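From: Sharada Kartha
To: teleop-teaching list
Subject: Re: [teleop-teaching] Starting position for pushing demos?

Kam-wah Liu wrote:

> We're about to start recording joystick demos for a block pushing
> task and I can't settle how to lay out the blocks between episodes.
> Saeed Rostami, who sits next to me, says always begin from the same
> neat rows so the operator gets into a rhythm. I worry the policy will
> learn the rows. Also, do you let people begin with blocks near the
> edge of the board, or do you tidy them toward the middle first? We
> have 2 operators and want to get going before December.

Hello Kam-wah, and hello to everyone I haven't written to since the summer,

I'm on your side about the rows, though I have a lot of sympathy for Saeed, who is thinking of the person holding the joystick. We did our first 140 episodes at Brimside from a fixed layout and they were lovely to record and lovely to watch, and the policy we trained on them got hopelessly lost as soon as a block sat somewhere new. We threw most of them out. I still feel a bit sorry about it - Chia-jung Su had driven nearly all of them herself and she has very steady hands.

What we do now is hardly a reset at all. Wherever the blocks are when one instruction ends, that's where the next one begins. The operator gets a new sentence to carry out ("put the blue cube next to the green star", that sort of thing) and sets off from whatever is on the board.
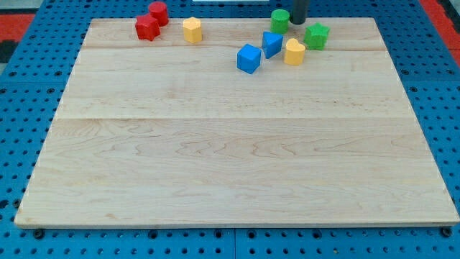
Start of an episode on the Starerel board, blocks all up toward the far edge.

As for the edge, please do keep those starts in. The far edge is the hard one for us, as the tip has to get behind a block before it can bring it back toward the operator, and there isn't much board left to work with. New people tend to shove straight at it and then look at me sadly. I ask them to go wide and come in slowly, and to stop and think for a second if two blocks are close together, like the red star and the red cylinder up there. A pause in a demo does much less harm than a panicky correction, in my experience, and you can trim the pauses later if your script allows it.

We're at 2,864 episodes as of this morning and I'd guess the awkward starts have earned their keep several times over. The one thing I would reset for is a block that has gone off the board. End the episode there, mark it, put the block back anywhere you like and carry on.

Two operators is plenty, by the way, but do swap them often. Wing-sze Hsieh set our shifts at forty minutes and I grumbled, and then I tried a whole afternoon by myself and stopped grumbling. You start pushing everything the same way round when you're tired - I had a long run of left-hand approaches that I didn't notice until we plotted them.

Happy to send you our instruction list if it would save you some typing. It's on the Lanik share, but I can never remember who has access.

Warmly,
Sharada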